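Textile Care and Finishing, Unit 3: Heat, Moisture and Pressure in Ironing
Course notes, September term. Prepared by Hanane Radwan.

3.1 What ironing does to a fiber

A crease is a set of fibers held in a bent position. In cotton and linen the bend is held by hydrogen bonds between neighboring cellulose chains. Water breaks these bonds, heat speeds up the movement of the chains, and pressure holds the cloth flat while the bonds form again. Drying is therefore part of the process. Cloth that is lifted while still damp will take a new crease from whatever position it is left in.

Wool behaves differently. Its hydrogen bonds respond to steam in the same way, but the disulfide bonds that give a permanent set need longer exposure. Pressing wool with a dry soleplate flattens the surface scales and produces shine. Use a damp press cloth and lower the iron onto the work without sliding it.

Polyester and nylon are thermoplastic. Above the glass transition temperature the chains move freely enough to be reshaped, and the shape is kept on cooling. Moisture has little effect on polyester. Nylon absorbs more water, and its transition temperature drops as it does so.

3.2 Temperature settings

The care label gives the upper limit for the soleplate. One dot is for acetate and acrylic, two dots for wool and polyester, three dots for cotton and linen. The three-dot limit is 200 degrees Celsius. For a blend, follow the most sensitive fiber present. A thermostat does not hold one fixed value — the soleplate cycles above and below the setting, and the first peak after switch-on is usually the highest. Wait for the second cycle before working on anything delicate.

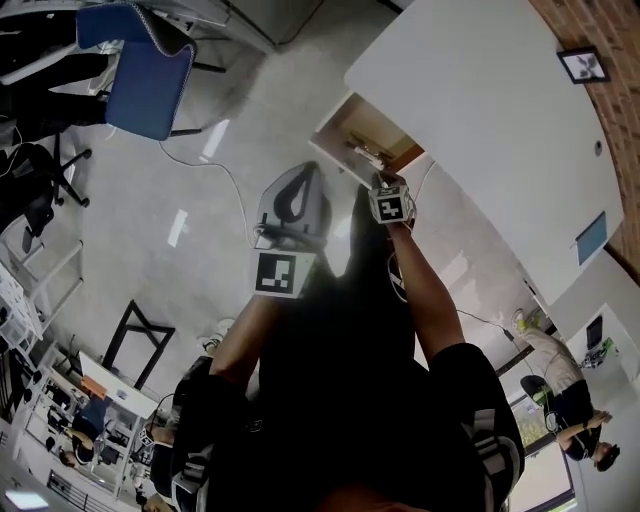 Pressure is force divided by contact area, so the same iron presses harder on its tip than on its full soleplate. Most of the force comes from the weight of the iron, and the arm adds the rest. Grip matters for this reason. A clothes iron held in the left hand, as in the photo, should be tested by left-handed students before the practical, particularly for the side on which the cord leaves the handle. For the Klinhom samples, use the weight of the iron alone and do not lean on it. Keep the cord clear of the sample and of your feet.

3.3 Practical work

Cut two strips each of the Carkeck cotton and the Faso blend. Fold each strip once and crease it under the 700 g weight. Iron one strip of each pair dry and the other damp, at the same setting. Record the crease recovery angle on sheet 66 after the strips have cooled. If a strip shows yellowing, discard it and note the setting — scorched cellulose has already lost strength and its reading is not valid.

Reading for next time: Clallska handout, section on steam generation.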